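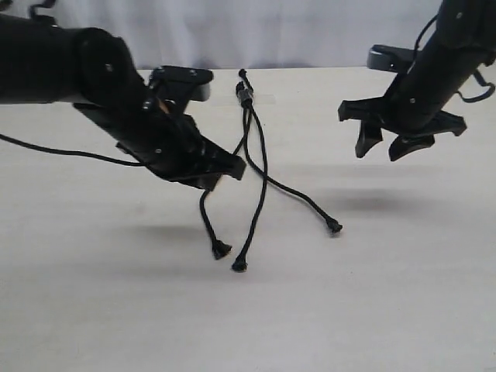

4. Connecting the Padden hub

Before you start, fix the wall bracket as described in section 3 and switch off the power at the socket. You will need the branching lead from the accessory bag, the mains adaptor and a small flat screwdriver.

4.1 Fitting the lead

1. Lay the lead out flat and straighten each branch. Do not pull on the point where the branches meet.
2. Push the single end into the port marked OUT on the underside of the hub until it clicks.
3. Run one branch to each lamp. The lamps can go in any order, but keep one of the outer branches for the lamp nearest the door.
4. Leave a little slack behind each lamp so that it can be lifted off for cleaning.
5. Press the spare branches into the clips on the back of the bracket.

Note: If a lamp is out of reach, use the Zuvby extension lead (sold separately, 139 cm). Only one extension can be used on each branch.

CAUTION: Do not run the lead under carpet or through a door frame. Do not cut or join it. A damaged lead must be replaced as a whole.

4.2 Switching on

1. Plug the adaptor into the hub first, then into the wall socket.
2. Turn on the power. The hub light shows amber while it looks for lamps.
3. Wait for the light to turn green. With a full set of lamps this can take up to two minutes.
4. Press the front button once. All lamps should come on at half brightness.

If the light stays amber, switch off at the socket and check that the single end is fully home in the OUT port. If it flashes red, one of the branches is drawing too much power. Unplug the lamps one at a time until the flashing stops - the last one removed is the one to check.

Note: Hubs bought before December have a round button on the side instead of the front. The steps are the same.

4.3 Setting the timer

Hold the button for five seconds until the light blinks twice. Each further press adds one hour, up to eight. Leave the button alone for ten seconds and the hub will save the setting.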